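Claltus Rind 2 Parallel Gripper
Sold singly or as a matched pair for two-arm benches
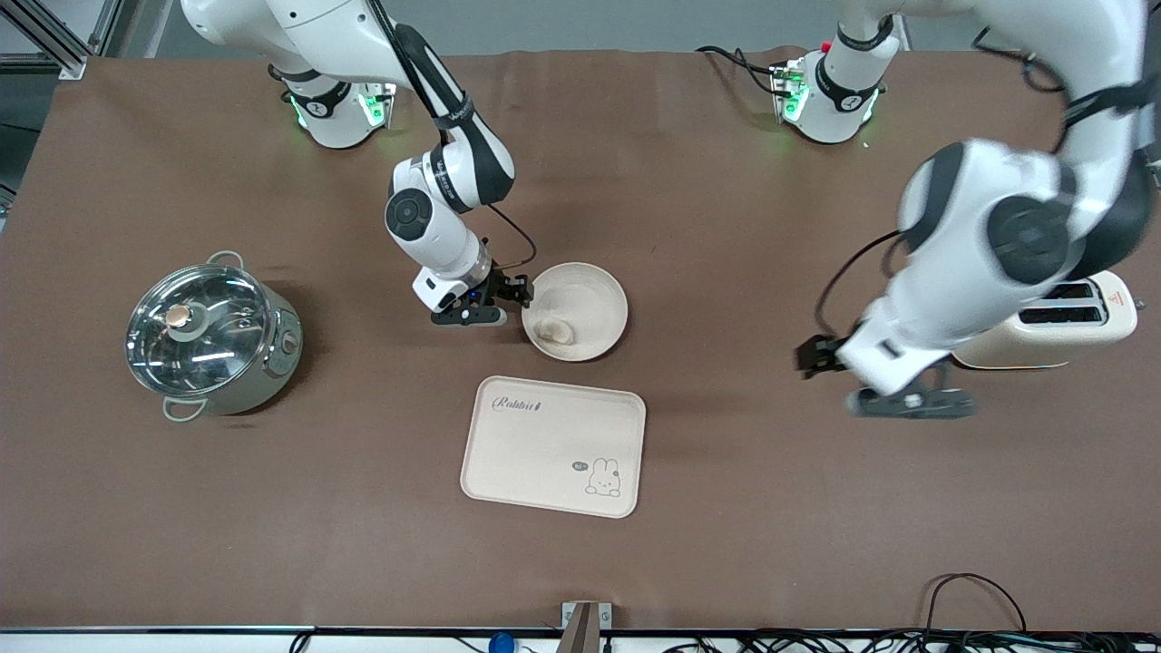

We've been fitting grippers to tabletop arms at our Drondstead shop for a good while now, and the Rind 2 is the one we keep reaching for when somebody asks what to try first. It's a plain two-finger parallel gripper (nothing fancy to look at, we'll admit!) and it opens to 87 mm, wide enough for most of what people keep in a kitchen.

We tried it side by side with the Oltska we used to stock. Each gripper had 32 runs at lifting a small piece of food out of a bowl, then the same again with a serving tray, and we left the lids and the toaster for a second afternoon. The Oltska closes faster and we still like it for boxes. The Rind is gentler on soft things, and its fingers slide under a raised rim without much fuss, so that's where we've ended up for food and tableware.

Opening: 87 mm
Fingers: 2, swappable
Cable: runs outside the arm, clips included
Mounting: round flange, four screws
In the box: gripper, cable, spare finger pads, hex key

A word on cables, as we get asked every week. Leave a little slack at the wrist before you clip anything down, and turn the joint all the way both ways by hand first.

Loan pairs go out on Tuesday. Spare pads are item 46 on the parts list.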